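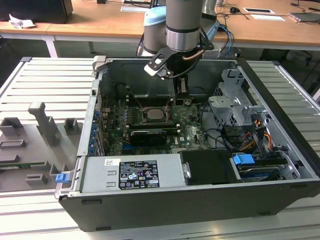
Do I need to know robots already to join the Plikura build? Curiosity and a free evening are plenty, and we'll happily teach you the rest as we go!

We're looking for 2 more people at the Onby shared workshop to help our arm learn to take old desktop computers apart and put them back together (memory first, then the fiddlier bits). There's no pay, I'm afraid, but there is good soup. Drop a note in box 322 at the Edwards Street door and tell us a little about yourself.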